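About Us

Hi, I'm Marjatta Miettinen, and if you've bought a board or a bag from Kuusisto, I'm the person who answered your email (and probably went on too long in my reply — sorry, I love talking about this stuff).

We're a small shop in Malden and we sell wooden boards and plain cloth bags to go with them. There are 4 of us. I started the whole thing in May a good many years ago, with a pile of offcuts on my kitchen table and a sewing machine that skipped every other stitch. My first batch was 14 boards. I gave most of them to relatives, who were very polite, and then a neighbor asked if she could pay me for one, and off we went!

Oduor Mollel joined me the next spring. He'd been making stools and cabinet doors and he took one look at my edges and asked for the sandpaper. Every board since then has gone through his hands, and he's the one who came up with the names. The long narrow board is the Nomside, the square one is the Usumar. I wanted to call them Long and Square, so you can thank Oduor.

People often ask why we bother with the bags. Well, I used to keep my own boards wedged behind the toaster, where they got splashed and knocked about, and one day I stuck the good one in an old shirt sleeve and hung it on a hook. It worked so well that I sewed a proper one. The black bags are still my favorite — they crumple up to nothing when they're empty, you can throw them in the wash, and flour brushes right off if you catch it dry.
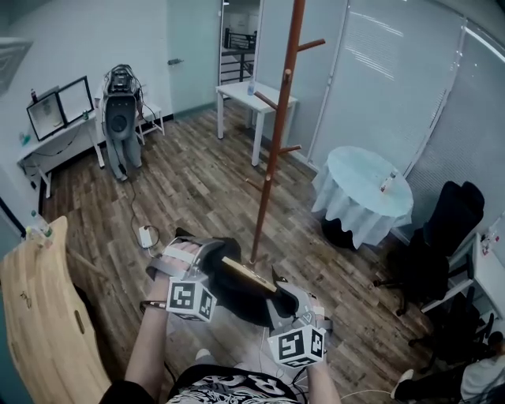
We sold 392 boards last year, which to me is an enormous number and to Oduor is a lot of sanding. We don't plan to get much bigger. I like knowing which board went to which street.

A few practical things. Please wash your board by hand and stand it on its edge to dry before it goes back in the bag. If it starts looking pale and thirsty, rub in a little food-safe mineral oil and leave it overnight. And if your drawstring frays, mail the bag back to us and I'll put in a new one for free, however old it is.

Visits are by appointment, so drop me a line first and I'll put the coffee on. Bring your old board too if it needs a sanding, Oduor will want to see how it's holding up.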